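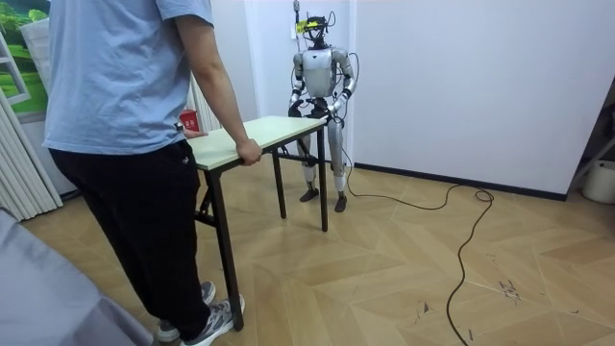

How much does it cost to run a stall at a village market? At Etdale it's £21 for the morning, and you bring your own table.

I've had a stall there for three years selling jam, chutney and marmalade. A few people have messaged me asking how to start, so I'm putting it all in one thread.

First thing is to register as a food business with your council. It's free and you do it online. You're meant to do it 28 days before you start trading. If you're only selling candles or knitting you can skip this bit.

Then insurance. Every market I've applied to wants public liability cover and they do ask to see the certificate. Keep a copy on your phone and a paper one in the cash tin. The signal at Oston is terrible.

Markets I've done: Etdale (monthly, indoors), Oston (fortnightly, outdoors, car park) and the one-off November fair at Betancur Hall. Very different crowds.

Etdale people buy one jar and come back next month for the same jar. Oston people want to taste everything. Betancur is all presents, so anything with a ribbon on it goes.

Best day I've had was 181 jars at Betancur. Worst was four at Oston in sideways rain, and one of those was to the man on the next stall.

Tables. A six-foot folding one is the standard and most organisers measure your pitch by it. Check the legs lock properly before you put glass on it. Mine has a slight lean to the left so I put the heavy jars on the right.

Take a cloth that reaches the floor at the front. All your boxes go under there, and your coat, and your lunch.

Prices: write them big. I had small handwritten labels for the first year and watched people pick up a jar, turn it round, put it down and walk off. I put up one board with three prices on it and sales went up the same day.

Round numbers are easier for everyone. I do £4 a jar or three for £11. The three for £11 is most of what I sell now.

Float: £100 in the tin, mostly pound coins and fivers. At Etdale I still take about half in cash. At Oston it's nearly all cards.

For cards I use a Hivow reader. It works fine, but charge it the night before. I've had it go flat at half ten with a queue.

Labels. You need the name of the product, ingredients in order of weight, allergens in bold, net weight, best before and your name and address. Jam has its own rules on fruit and sugar content as well. Your council's food team will answer questions if you email them, mine took two days.

Jars are the biggest cost after fruit. I buy 1000 at a time with a neighbour and split the delivery. They live in her garage. Before that I was paying nearly double from a kitchen shop.

Don't reuse lids. Jars can be washed and used again at home but for selling I only use new ones - it saves any argument.

Ask who else is coming before you pay for a pitch. I turned up at Oston once and there were three of us with strawberry jam. Good organisers cap it at one or two.

Thaís Lacerda, who books the pitches at Etdale, keeps a waiting list. Jam is full at the moment but she's short of bread, cheese and plants. Go and speak to her at the door if you do any of those.

Get there early enough to unload and move the car before the doors open. Etdale gives you an hour. Oston says an hour but the gate is never open on time, so call it 40 minutes.

Things I forgot the first time: scissors, tape, pen, water, a chair, something to eat that isn't jam.

Keep a notebook. I write down what I took, what I brought home and what the weather did. Rhubarb and ginger came home with me five months running so I stopped making it. Then three people asked for it - I do a dozen jars now and leave it at that.

Tax: you can earn up to £1,000 a year from this sort of thing before you have to tell HMRC. That's takings before costs. I went over it in my second year and the form was less bother than I expected.

Someone's just asked about piccalilli. Yes, I make it, no, it isn't ready. It needs another month in the jar.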